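Washing and Blocking Heavy Cable Knits: Notes from the May Bench Session

The May session at Folotholm dealt with a problem that comes up in most of the repair requests we receive: cabled and bobbled cardigans that have grown in length after washing. Akihiko Sakamoto led the session and supplied the test swatches. The notes below cover the parts members asked to have in writing.

Cable fabric carries more yarn per square inch than plain stockinette. It also takes up more water. When a soaked garment is lifted by the shoulders, all of that water hangs from a few rows of stitches, and the fabric lengthens at the expense of its width. Bobbles make this worse. They add weight at single points, and the stitches directly above them open up first.

The washing method used at the session was plain. Fill a basin with cool water, add a no-rinse wool wash at the strength given on its label, and push the garment under until it stops floating. Leave it for 10 minutes. Do not rub or swish. Drain the basin with the garment still in it, press down with flat hands, then slide both forearms underneath and lift the whole thing out in one bundle.

Roll it in a towel and kneel on the roll. Repeat with a second towel. A short spin in a machine is acceptable if the garment is in a mesh bag and the drum is set to its slowest speed, but Sinéad Ní Mhurchú reported felting at the cuffs on two pieces treated this way, both in untreated wool.

Measurements should be taken before washing and kept on a card with the garment. Record chest width at the underarm, body length from the back neck, sleeve length from the underarm, and the width of the hem ribbing at rest. Take all of them with the piece lying flat on a firm surface. A soft mattress lets the center sink and gives a short reading. 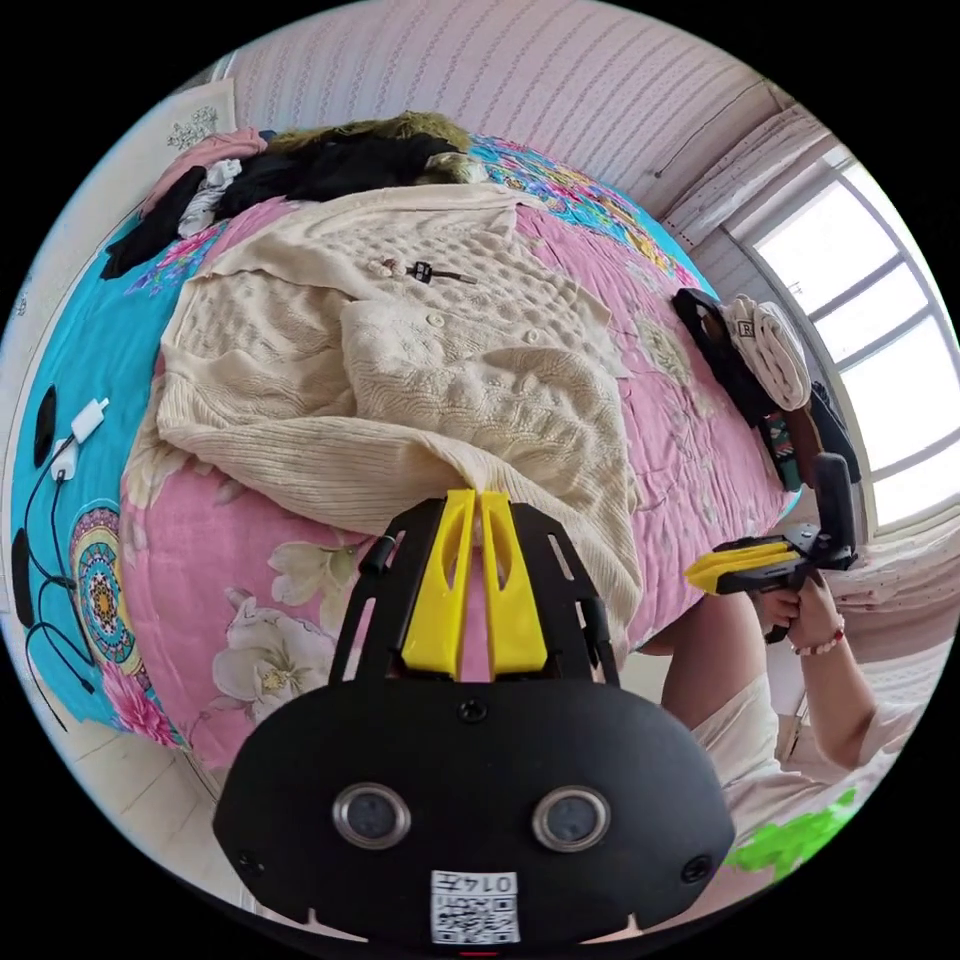

A cream cardigan with bobbles and cables, laid flat.

For blocking, pat the damp garment to the recorded figures and work from the center of the back outward. Ribbing is left unpinned and pushed together by hand so that it dries closed. If the front bands wave, run a blocking wire through the edge stitches and pin the wire at each end. Pins placed directly in the band leave points that are hard to steam out later.

Buttoned cardigans are dried open. Closing the buttons on damp fabric pulls the band toward each shank, and the gaps stay after drying. Heavy buttons should be taken off first and sewn back on with a backing button behind each one.

Lụa Bạch asked whether acrylic can be treated the same way. It can be washed the same way, but it will not hold a blocked shape without heat, and too much heat flattens cables for good. Steam from a distance, on one swatch, before going near the garment.

Storage is folded, never hung. Fold the sleeves across the back, then fold the body once at the waist. Change the fold line each season.

The group's yarn and fiber index now stands at 1,190 entries. Hiếu Lương has added the Zirkell worsted range, all 8 shades of it, with wash results for each. Corrections go to him directly.

The next session is on a Tuesday and covers replacing worn cuffs. Bring a garment with at least one intact cuff, matching yarn if you have it, and a set of double-pointed needles one size below the original gauge.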